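Lirka opens its hand-held gripper kit to small workshops and schools

By our technology desk

The company Lirka has started to offer its hand-held gripper kit, called Bunlow, to customers outside of research. Until this July the kit was given only to a small group of university laboratories. From now on a workshop, a school or a single person can rent it by the month, and the first orders went out on Tuesday.

Bunlow is a pair of grippers which a person holds and moves with the own hands, one left and one right. The user does a normal task at a normal table, for example sorting, packing or putting things back in a box, and the kit records how the task was made. The recordings are later used to teach a robot arm the same movements. The renter does not need to own a robot, and this is the part that Lirka hopes will bring in new customers.

"Before, people had to come to us, or we had to send an engineer for some days," said I-seul Seo, who leads the product at Lirka. "It was slow and it was expensive for both sides. Now the case arrives by post, you charge the grippers, you choose a task, and you can begin the same afternoon."

Each case contains two grippers, 4 batteries, a charger and a printed guide of 33 pages. The guide was written again for this launch, as the old one supposed that the reader already knew the software. We read the new version and found it clear, although the chapter on calibration is still hard to follow for a beginner. The drawings on the first pages are good. There is also an online course, but it was not yet ready when we tried the kit.

The rental includes storage for 100 hours of recordings. After that the customer must pay for more space or delete something. Lirka does not publish the price on its website and asks interested people to write to the sales office, which is a pity, because smaller customers usually want to know the cost before they start a conversation.

Two firms have used the kit during the test period. Bang, a repair shop for household machines, recorded how its workers sort small parts after a repair. Under, a company which packs gift sets by hand, used it for filling boxes with objects of very different shapes. Both say they will continue to rent it, and both have the same complaint: the grippers become heavy for the wrist after a longer session. Under now changes the person at the table every half an hour. 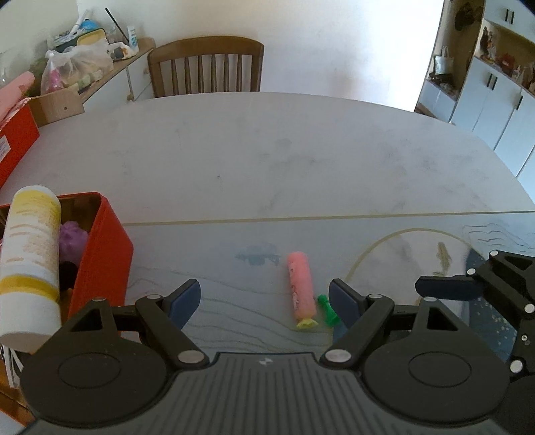
We had the kit in our hands for one morning. The fingers open wide and close softly, and one learns quickly how much to squeeze. Thin objects that lie flat on a hard table are the most difficult, and we needed several tries before we could lift a pencil without pushing it away. Soft things and round things were easier than we expected. To work with two grippers at the same time takes more practice, mostly in the moment when an object goes from one side to the other.

The software was less pleasant. It stopped twice while it was saving, and one recording was lost. According to Ms Seo, the fault is known and a correction will be sent to all customers before the end of the summer. She added that no recording leaves the computer of the customer until the customer presses the button for sending, and that names and faces can be covered before this step.

For schools there is a separate offer with a shorter rental time. A class can keep the kit for two weeks and receives a set of simple tasks with it, from stacking cups to laying a table. Teachers must take part in an online lesson of one hour before the case is sent. Spare finger pads are included in both offers, other parts have to be ordered from Lirka.

The company also works on a smaller gripper for people with small hands. Ms Seo did not want to give a date for it. "We have made the handle three times already and we are still not satisfied," she said.

Orders for the present kit are accepted by email and by telephone, and the waiting time is now two weeks.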